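Dragon fruit

Dragon fruit, also called pitaya or pitahaya, is the fruit of several climbing cacti native to Mexico, Central America and northern South America. It is grown today in warm regions in many parts of the world, both for sale as fresh fruit and as a garden plant. The English name refers to the leathery, scale-like bracts on the skin.

Plant

The plants have long, fleshy green stems, usually three-sided, which climb trees, walls or posts with the help of aerial roots. Like most cacti, they have no ordinary leaves. The stems carry out photosynthesis and store water. Short spines grow in small clusters along the edges.

Dragon fruit will not stand frost. It does best in well-drained soil with some organic matter and can rot at the base if the ground stays soaked. In very hot, dry places the stems may be scalded by full sun, and growers often put up shade cloth.

Flowers and pollination

The flowers are large, white and fragrant. They open in the evening and usually wilt the following morning. Bats and hawk moths visit them at night, and bees may work them in the early hours before they close. Some varieties set fruit with their own pollen. Others need pollen from a different plant, and on farms this is often moved by hand with a soft brush.

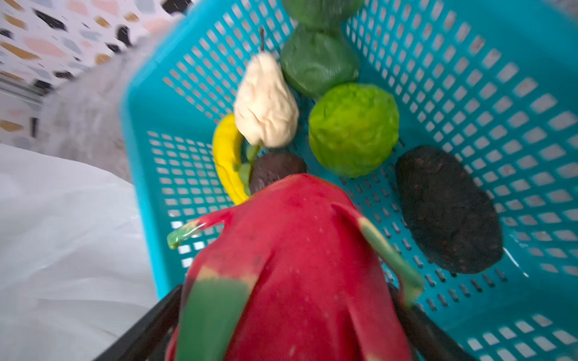
Vol. 3, No. 2, p. 51

Kinds of fruit

Most dragon fruit sold in stores has red or pink skin. The flesh may be white, red or purple, depending on the species and variety, and is dotted with small black seeds that are eaten along with it. A yellow-skinned kind with white flesh is also sold. It bears spines while on the plant, which are brushed off at harvest, and it is generally considered sweeter.

The bracts are green or green-tipped on many varieties and begin to dry at the ends as the fruit ages. The fruit does not grow much sweeter once picked, so the time of harvest has a strong effect on taste.

Growing

New plants are usually started from stem cuttings. A cutting is left in a dry place until the cut end has healed, then set upright in soil. Seed can be used, but seedlings take several years to bear and may differ from the parent.

Commercial plantings are trained up posts of concrete or wood with a ring or frame at the top, over which the stems hang down. Old and crowded stems are pruned after the harvest. Common problems include stem canker, anthracnose, ants, and birds that feed on ripe fruit.

Uses

The fruit is most often cut in half and eaten with a spoon, or peeled and diced for salads. It is also made into juice, ice cream, jam and wine. The flavor is mild, and lime juice is a common addition. Red-fleshed kinds are used to color drinks and desserts and can stain cloth. The unopened flower buds are cooked as a vegetable in parts of Asia, and dried flowers are used in soup.

See also: Cactus; Prickly pear; Night-blooming plants; Tropical fruit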